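Two hundred candles and a borrowed kitchen
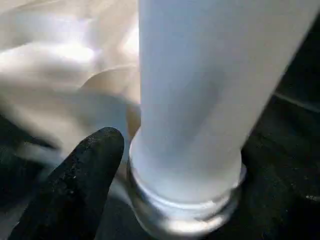
A pale, frosted cylinder, its lower end set in a shiny metal ring.

May 24, 2023

The workshop behind the old feed store in Isstead smells like honey, hot wick and, on the morning I visit, burned toast. "The toast is mine," says the candlemaker who runs Flendholm from this one long room. "I get going on a batch and forget I'm hungry, and then I forget the toast too."

She asked me to leave her name out of this, since half the town knows her from her other job at the school and she likes to keep the two apart. Fine by me! I came to talk about wax, and we talked about wax for the better part of a morning.

She started in March, ten years ago, in a kitchen borrowed from her sister-in-law. The first order was for a wedding: 200 dinner candles, all ivory, all the same height. She had made four candles in her life at that point, and two of them had cracked.

"I said yes before I'd even done the math," she says. "I had one mold. One! I was pouring before work, at lunch, after supper, and setting an alarm for the middle of the night. My sister-in-law couldn't cook a proper meal for weeks. She still brings it up at Thanksgiving."

The wedding candles got there on time, and people called. These days she pours mostly beeswax, with a softer blend for anything that goes in a jar. The beeswax comes in blocks from Mabaso, a small honey farm out past the county line, and every delivery is a little different. Spring wax is lighter. Late summer wax can be nearly orange, with a smell so strong she airs out the room before she cuts it.

I ask what she wishes more people knew about burning a candle at home, and she puts down her coffee to answer.

"Trim the wick! Please. And let it burn long enough the first time. If you blow it out after ten minutes you get a little tunnel down the middle, and then it follows that tunnel forever. People write to me and say the candle is bad, and I write back and ask how long they had it lit."

Drafts are the other thing. A candle by an open window will lean its flame to one side and drip down that side all evening, and she can usually guess from a photo of the stub which way the window was.

We get onto color, which could have filled the whole visit. She spent most of one winter trying to get a deep green that stayed green. The first tries came out like pea soup. Then came a run that looked lovely for a week and went gray on the shelf. She kept every failure in a shoebox, with the dye amounts written on masking tape, and she pulled out the box to show me with real pride. The green she finally settled on is called Wikatano, after the lake where she learned to swim, and it sells better than anything except plain ivory.

"I think people like that it isn't perfect," she says. "It goes a bit blue at night. I didn't plan that, but I'll take the credit."

She is teaching now too, in small evening classes with room for four people at the table. Everyone dips a pair of tapers, and everyone is surprised by how long it takes, down and up, wait, down and up again. The talkers get quiet after a while. Her favorite student so far was a retired bus driver who came to keep his wife company and went home with a list of suppliers.

Before I leave she cuts me a corner of the new Mabaso wax to take along, wrapped in newspaper. I ask what to do with it.

"Rub it on your sticky drawers," she says. "Or just keep it in the car. It smells great when the sun's out."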